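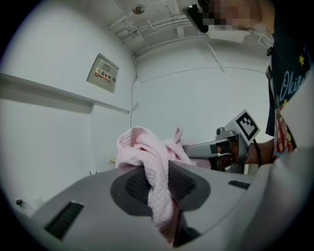 旅券さえ手元にあれば、あの晩のうちに町を出ていた、とオヤールス・クルーミニャは言った。実際に出ていったのは七週間後で、荷物は着いたときより少なくなっていた。旅券はまだ戻っていなかった。

イングランド東部の港町タークソープ(Tarkthorpe)には、周辺のホテルや介護施設からシーツやタオルを引き受ける洗濯工場がある。運営するのはコンデッティという会社で、夏の繁忙期には外国から来た人たちが夜の班に入る。クルーミニャもその一人だった。募集を見たのはラトビアの求人掲示板で、仕事の内容は仕分け、乾燥、折り畳み。住居つき、送迎つきと書いてあった。

契約書の相手はコンデッティではなく、人材紹介会社のホテロだった。到着した日の午後、同じ便で来た人たちと一緒に町外れの事務所へ連れていかれ、書類一式に署名した。係員は登録のために必要だと言って旅券を集め、箱に入れた。受領証は出なかった。翌週に返すと聞いたが、翌週になると、銀行口座の手続きがまだ終わらないと説明が変わった。その次の週には、説明をした係員がもう事務所にいなかった。

旅券を預かるという行為は、外から見ると小さなことに見える。殴られたわけでも、部屋に鍵をかけられたわけでもない。国際労働機関(ILO)は、身分証明書の取り上げを強制労働の兆候の一つに挙げている。兆候であって、それだけで犯罪が成立するという意味ではない。ただ、別の仕事を探すにも、部屋を借りるにも、帰りの飛行機に乗るにも旅券は要る。持っていない人は、持っている人に頼むことになる。

取材に応じた元労働者たちの話は、細かい点では食い違う。集められた場所を事務所だったと言う人と、送迎のバスの中だったと言う人がいる。返却を求めたときの返事も、怒鳴られたという人から、丁寧に謝られたという人まで幅がある。一致しているのは、頼んだその日に返してもらえた人がいなかったことだ。

金の問題はもう少し入り組んでいる。

クルーミニャは渡航前に、紹介手数料、書類の翻訳料、研修費という三つの名目で、合わせてほぼ1,000ポンドに当たる額を支払った。手元に現金がなかったので、半分は兄から借りた。残りは給料からの天引きにするという話だった。最初の給与明細を見ると、住居費と送迎費のほかに「管理費」という欄があり、三つを足すと月に300ポンドになった。管理費が何のための金なのか、明細には書いていなかった。

ILOの民間職業仲介事業所条約は、仲介業者が労働者から手数料を取ることを原則として認めていない。とはいえ条約を批准している国とそうでない国があり、募集が行われた国と働く国が違えば、どちらの役所に訴えればいいのかも分かりにくい。翻訳料や研修費という名目であれば手数料には当たらない、という主張もよく使われる。支払う側にとって名目はどうでもよく、出ていく金額は同じである。

ホテロは書面による質問に対し、旅券は本人の同意を得たうえで一時的に預かったもので、現在は一冊も保管していないと回答した。同意書の書式を見せてほしいと求めたところ、英語だけで書かれた一枚の用紙が送られてきた。返却の期日を書く欄は空白だった。管理費については「居住者の生活を支えるための各種サービスの費用」とあり、内訳は示されなかった。

コンデッティの回答はもっと短かった。自社は紹介会社に対し法令の順守を契約で求めており、個々の雇用条件を知る立場にない、という内容である。 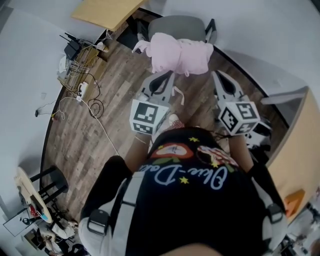 派遣で働く人に雇い主は誰かと尋ねると、答えはたいてい一つに定まらない。工場では着ているものが手がかりにされる。胸に白い筆記体で「Olive-Data」と入った黒いTシャツを着た人がいれば、たいていの人はその名前のところで働いているのだろうと考える。確かめるには契約書と給与明細を見せてもらうほかない。タークソープの夜の班はコンデッティの名前の入った上着を着ていたが、給料を払っていたのはホテロで、寮の家賃の受取人は別の会社だった。労働基準を調べに来る人が最初に目にするのは上着のほうである。

その寮は、元は海水浴客向けの宿だった建物で、鉄道の線路に面している。クルーミニャが入った部屋にはベッドが四つあり、夜の班と昼の班の人が混ざっていた。誰かが眠っている時間に誰かが出ていく。台所は一階にあり、鍋は各自で買う。洗濯機は壊れたままだったそうだ。洗濯工場で働きながら自分の服は風呂場で洗っていた、と彼は笑わずに話した。

同室だったウルディス・ルコシェヴィチウスは、渡航の前に倉庫で働いた経験があり、給与明細の読み方を知っていた。彼は最初の明細を受け取った日から、勤務時間を自分のノートにつけ始めた。バスが寮を出た時刻、作業が始まった時刻、休憩、終わった時刻。余白には機械が止まった理由も書いてある。作業を止めて待たされた時間は、明細では休憩として扱われていた。

ノートを最初に見たとき、私は几帳面な字だと思っただけだった。あとで明細と突き合わせてみると、このノートがあるかないかで話の進み方がまるで違うことが分かった。相談窓口に来る人の多くは、何時間働いたかを記憶で話す。会社の側には打刻の記録がある。記録を持つ側と記憶を持つ側が争えば、記録のほうが通りやすい。

八月に入ってすぐ、ルコシェヴィチウスは班長に未払い分の計算を渡した。班長は受け取り、上に回すと言った。その週の終わりに、彼は翌週の勤務表から外れた。解雇通知は出ていない。仕事が少ないので待機してほしい、と電話で伝えられた。待機の間も家賃は発生する。彼の場合、次の明細では差し引きがマイナスになり、会社に金を借りた形になった。

待機という言葉は、こうした職場で広く使われている。働かせないが、辞めさせもしない。辞めたのでなければ解雇の手続きは要らず、別の職場に移るには旅券がいる。ルコシェヴィチウスは寮の部屋で天井を見ていた日のことを、長い休みのようだったと表現した。食費は同室の人たちが出し合った。

洗濯物を出す側のことも書いておく。コンデッティの大口の取引先に、ホテルを経営するフェルストラーテがある。同社は毎年、取引先の人権状況についての報告を公開していて、最新のものには、監査を実施した供給元の数が108と記されている。洗濯の委託先もその中に含まれる。報告によれば、タークソープの工場で重大な問題は見つからなかった。

監査がどう行われたかを、当時夜の班にいた複数の人に聞いた。監査の日は事前に知らされていた。面談は昼の時間に休憩室で行われ、会社が選んだ人が呼ばれた。通訳は同じ寮に住む班長の一人が務めた。夜の班で面談を受けたという人は見つからなかった。旅券のことを聞かれたかという問いに、昼の班の女性は、聞かれたので持っていると答えたと話した。持っていたのかと重ねて尋ねると、彼女はしばらく黙り、通訳していたのが誰だったかをもう一度言った。

フェルストラーテの広報部は、監査は外部の専門機関に委託しており、方法については見直しを続けていると答えた。夜の班を対象に含めるかどうかについての返答は、締め切りまでに届かなかった。

監査のやり方を改めるよう求める声は以前からある。予告なしで訪れること、職場の外で話を聞くこと、会社と関係のない通訳を使うこと。どれも新しい提案ではないし、特別に高い費用がかかるものでもない。難しいのは、問題が見つかった後のほうだ。発注元が取引を打ち切れば、最初に仕事を失うのは工場の労働者で、その人たちは借金を抱えたまま帰ることになる。私が話を聞いた人の中に、工場を閉めてほしいと言った人はいなかった。求めていたのは旅券と、働いた分の金だった。

クルーミニャは結局、ロンドンにある自国の大使館に連絡し、帰国のための書類を出してもらって町を出た。タークソープからロンドンまでは列車を2回乗り換える。切符代は同室の人に借りた。大使館の窓口では、旅券は紛失したのかと聞かれた。紛失したのではなく、どこにあるかは知っていると答えると、職員は書式に当てはまる欄がないと言って、少し考えてから「その他」に印をつけたという。

旅券が戻ったのは帰国してからである。差出人の名前のない封筒で、母親の住所に届いた。中には手紙も説明もなかった。有効期限はまだ残っていたが、紛失の扱いになっていたので、もう使えない。彼はそれを台所の引き出しにしまっている。

ルコシェヴィチウスのほうは英国に残った。地元の労働相談所の助けで未払い賃金の申し立てを行い、2024年4月1日に最初の聞き取りがあった。ホテロ側は代理人だけが出席した。ノートはコピーを取ったうえで提出し、原本は自分で持っている。審理にどれくらいかかるかは分からないと相談所は言う。同じ班にいた人に証言を頼んでいるが、すでに別の国へ移った人も多く、電話番号が変わっていて連絡がつかないことがある。残っている人には残っている事情がある。まだ寮に住み、まだ同じ会社から給料をもらっている。

申し立ての対象は賃金だけで、旅券の件は入っていない。警察に届けることも検討したが、本人が署名した同意書があり、現在は返却されている以上、捜査の対象になるかどうかは見通しが立たないという助言を受けた。英国の現代奴隷法は強制労働を重い罪としているが、そこに至らない、旅券が数週間手元にないという状態をどう扱うかは、結局のところ個別の事情による。

彼は今、別の町の食品倉庫で働いている。旅券は自分で持っており、上着の内側のポケットに入れたまま仕事をしているそうだ。ロッカーに入れればいいと同僚には言われる。ノートも続けていて、三冊目になった。見せてもらった最後のページには、前日の出勤時刻と、バスが遅れたことが書いてあった。

工場では今年の夏に向けた募集が始まっている。求人掲示板に載った文面は、クルーミニャが見たものとほとんど変わらない。住居つき、送迎つき。問い合わせ先はホテロで、必要なものの欄には、旅券の原本と書かれている。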